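Odds and Ends: the Durnbridge Drawer Sort

Gallery by Eilidh Baird

Every August I promise myself that I'll go through the small stuff, the bits and bobs that live in the hall drawers and breed there when my back is turned, and every August I find a very good reason to sit in the garden with a cup of tea instead. Well, this year I did it! It took me 2 long evenings and more biscuits than I'd like to own up to, and I've gathered it all on this page for my sister in Urunby, who has been asking, and for anyone else with a drawer that won't quite shut.

Buttons and thread

I started with Granny's button tin, because it's the nicest job and I wanted to be kind to myself. The label on the lid says 200 buttons, though she was topping it up for years, bless her, so I wouldn't trust it an inch. The best ones have gone on a card and the rest are back in the tin where they belong.

Paper and string

Next came the paper drawer, full of old seed catalogues, a bus map of Villalobos from a lovely holiday, and a jigsaw of 1000 pieces that had somehow got in with the envelopes. The string is now in one ball (it did take a while, and I had the wireless on).

Masks, lotion and soft things

This was the muddle I'd been putting off, everything that ends up near the front door. A grey knitted cloth, a pair of light-blue face masks with their fiddly little ear loops, and the lotion with the red pump top, all out over the table beside the open white box.

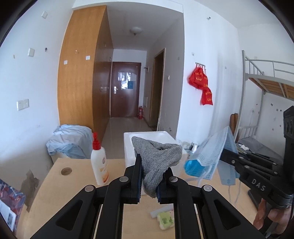

Keys and coins

Last of all, the keys, and I still can't tell you what half of them open. I've tied them together with a brown luggage tag and put them on the hook by the meter. The foreign coins went into an old Clarent tea caddy, ready for whoever travels next.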